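Bench notebook, Stonada (home arm build)
May 15, 2025

Picking up from the stacking scene. The real arm is still in parts on the back bench at the Irnville shop, so everything today is in the simulator. I want the pick and place code settled before I bolt anything down.

Close view first. Rendered at low resolution, which is what the code will get from the small camera I bought. The yellow block takes up a lot of the view and only part of the purple cube shows past its right edge. Color alone still separates them, but the edges are soft, and the blob finder will need a minimum size or it will pick up the slivers.
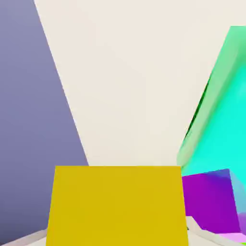 Wide view and layout

Three large blocks in a row in front of the base, three small cubes to go with them. The colors are mixed on purpose so the code can't match a cube to a block of the same color by accident. In the state I saved, blue is on the magenta block and magenta is on the cyan one. Yellow is on the table at the front edge, by the corner of the tall block.

Things to check on that state:
- tall block needs its own place height, the other two can share one
- yellow is very close to the edge, so try the approach from straight above
- magenta cube sits at an angle to its block, decide if that counts as a pass

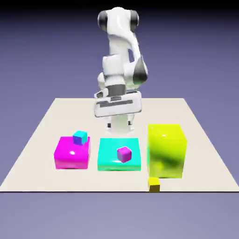 Settings and leftovers

Random seed 2689 for the saved layout. Seed 3315 puts two cubes too close together for the fingers, skip it. Log is 2901 lines, mostly contact warnings, and 227 of those are from the gripper hand against itself. I think the collision shapes overlap at the wrist. Ánh Giáp had the same trouble on Mai and fixed it by ignoring that pair of links. Will copy that over tomorrow.

Ánh also asked for the scene file for Witadance. Fine with me, but clean up the names first — half the blocks are still called "box_new".

To do: wrist collision pair, place height for the tall block, rerun the saved seed with the camera moved back a little. Order the longer base screws.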